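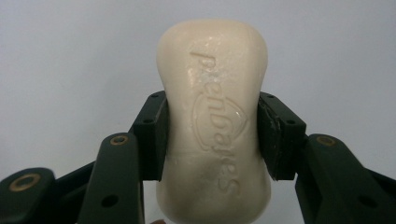 Usenine香皂募集超出预定数量，分拣工作月底前完成

（21/05/2023）由Usenine项目发起的香皂募集已经结束，共收到香皂2781块，超过原定的2000块。募集面向Fu及周边居民，设有21个收集点，多数设在便利店、诊所和学校门房，历时9天。

这批香皂在完成分拣和登记后，将分送给临时住所、公共浴室和几所寄宿学校。项目方称，第一批预计在5月底之前送出，余下的部分按各接收单位的存放条件分次运送，不要求对方一次收完。

去年的募集以沐浴露和洗发水为主，瓶装产品在运输途中漏液较多，一部分纸箱因此报废，接收单位也反映开封后的大瓶不便分给个人使用。今年项目方改为只收固体香皂，牌子和香型不限，重量也不作规定，但不收洗衣皂。募集通知中另外写明，儿童用的造型皂可以交，含磨砂颗粒的不收。

从登记情况看，送来的香皂以白色和米白色居多，其次是绿色和淡黄色。形状上，传统的长方形仍占多数，也有不少边角圆润的枕形皂，皂面压有凸起的字样或图案。登记表上没有“形状”一栏，分拣时是按大小归类的，过大的单独装箱，送往浴室一类的公共场所。

包装不完整的香皂处理起来比较费时。一部分居民把家里拆了纸盒的备用皂也送到了收集点，有的已经看不出生产日期。项目方的做法是，未拆封的直接入箱，只拆了外盒、内层包装完好的重新套纸袋，完全没有包装的不再分送给个人，集中交给Drekow日用品厂处理。该厂会把这部分切碎，做成工作场所用的洗手皂片。

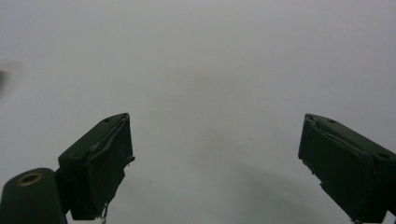
分拣标准在募集开始前重新修订过，主要改动是外观检查一项。往年只要求“无明显破损”，各收集点理解不一，退回来的数量差别很大。今年的标准写得细一些：表面开裂的、沾有异物的、边角缺失较多的，均不装箱；轻微压痕和颜色不匀不影响使用，可以保留。检查时要求把香皂放在素净的浅灰色台面上，不铺报纸，也不用带花纹的桌布。米白色的皂放在浅灰底上，沾了灰尘或纤维比较容易看出来，掉下的碎屑也好清理。修订后的标准已发给所有收集点，贴在收货的地方供居民对照。

存放方面，项目方租用了Vondov仓库的一间干燥库房。香皂怕潮，箱底垫木条，箱与墙之间留出一掌宽的距离，每层之间加一张硬纸板。香味较浓的与无香型的分开堆放，避免串味。寄宿学校方面提出，学生中有人对香料过敏，希望优先领取无香型，项目方已答应按各校报来的数量预留。

装箱用的纸箱由几家商店提供，大小不一。为了便于搬运，每箱不装满，上面留出空隙后用废纸填实，箱外标注类别和装箱日期，不写捐赠人姓名。此前有居民询问能否在箱上署名，项目方答复说，香皂在分拣时已经混放，无法对应到个人，需要凭据的可以到原收集点补开收条，截至5月底。

运费是今年开支最大的一项。香皂比去年的瓶装产品轻，但收集点增加，车辆跑的趟数也跟着增加。项目方表示，明年考虑把相邻的收集点合并，改为固定日子收货，诊所和学校门房两类地点会保留。

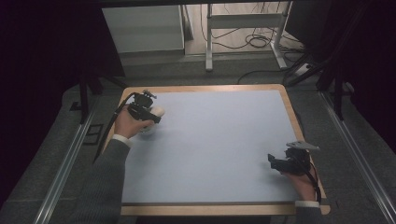
有读者在本站留言，说自己家附近的收集点最后一天提前关了门，手里还有一袋没拆封的香皂，问是否还能送。留言中还提到，通知上只写了截止日期，没有写几点结束，“下班赶过去已经锁了”。

项目方对此回复说，各收集点的关门时间随所在店铺，确实没有统一，下次会在通知里写清楚。未赶上的居民可以在5月底之前把香皂直接送到Vondov仓库的收货窗口，接收标准与募集期间相同，数量不限。送交时请把无香型的单独装袋，并在袋外注明。这部分不计入已公布的总数，另行登记。

各接收单位的分配明细将在全部运送完毕后张贴在各收集点。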